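Truvance Fund, midyear progress report
Pundow Retired Racehorse Program
30 July 2026

Hi everybody at Truvance,

I promised you a real update this time and not another spreadsheet with a sticky note on it, so get yourself a coffee. It's been a busy stretch!

The big thing first. We have 22 horses on the property right now, all of them off the track, and 14 of those are far enough along in their retraining that I'd put a sensible adult rider on them tomorrow. The others are still in what I call the grass phase, where they stand around and learn that a morning can go by without anybody asking them to run. You can't hurry that part. I tried once, years ago, with a big chestnut gelding, and he put me in a hedge.

Adoptions are slower than I wrote in the proposal. Four horses have gone to new homes since the grant started and I'd hoped for more by now. Part of it is hay prices scaring people off (I get it, they scare me too), and part of it is that I've gotten fussier about home checks. We turned down a very nice family because their fence was mostly baling twine. They're fixing it, and I've told them to call me in September.

Your money has gone mainly to vet work, feed and the footing in the small arena. The footing came out a bit over, because the old base had more clay in it than the contractor figured, and I moved the difference out of the trailer repair line. The trailer is fine for now as long as you lift the ramp on the left side and talk nicely to it. If you'd like that budget change in a separate letter, tell me and I'll write one.
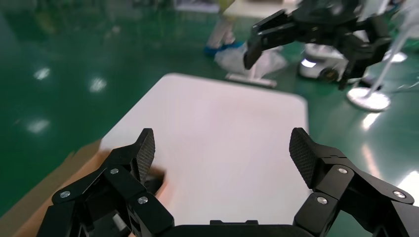 Tack is the line I was most nervous about, and it's come in under. We bought bridles and girths secondhand from the Nguyen-Tran saddlery when they cleared out their back room, and I cleaned most of it myself in front of the TV. The one thing I wanted new was reins. Racehorses lean on the hand, especially the first month, and plain leather slides right through a beginner's fingers when it rains. I went back and forth on the grip surface for ages. What I finally picked has a fine crosshatch a lot like the one on those two black gripping pads, small enough that it doesn't chew up your gloves, and the students all reach for that pair first. I'd like to buy more of them out of what's left over.

The Saturday-style open barn we talked about turned into evenings, since that's when the heat lets up. The best turnout was 50 people, and I ran out of lemonade and parking in that order. Myrtle Calloway came out and talked about her years galloping horses before sunup, and she had the teenagers so quiet I could hear the fans. Two of those kids now muck stalls for us and complain beautifully.

What hasn't worked: the online booking for lessons. Derkura set it up, and it looks lovely, but it keeps letting folks book the same horse twice in an hour. We're back to the paper calendar on the feed room door until it's sorted.

Next up is the gate on the far paddock, then dental visits for the older mares, then a second try at the rider clinic. I'll send receipts under separate cover. Come see the horses before that if you can, and wear boots.

Comments (3)

oldrailbird: Glad to see the money went into footing. Is the chestnut in the hedge story the same horse that used to be in the front field?

Jo in the valley: We're the baling twine people. Posts are in! Gate next.

hayandcoffee: Which reins did you get? Mine are slick as soap.

Contact the barn office | © Pundow Retired Racehorse Program | Back to top
This site uses cookies to remember your settings. Accept | Manage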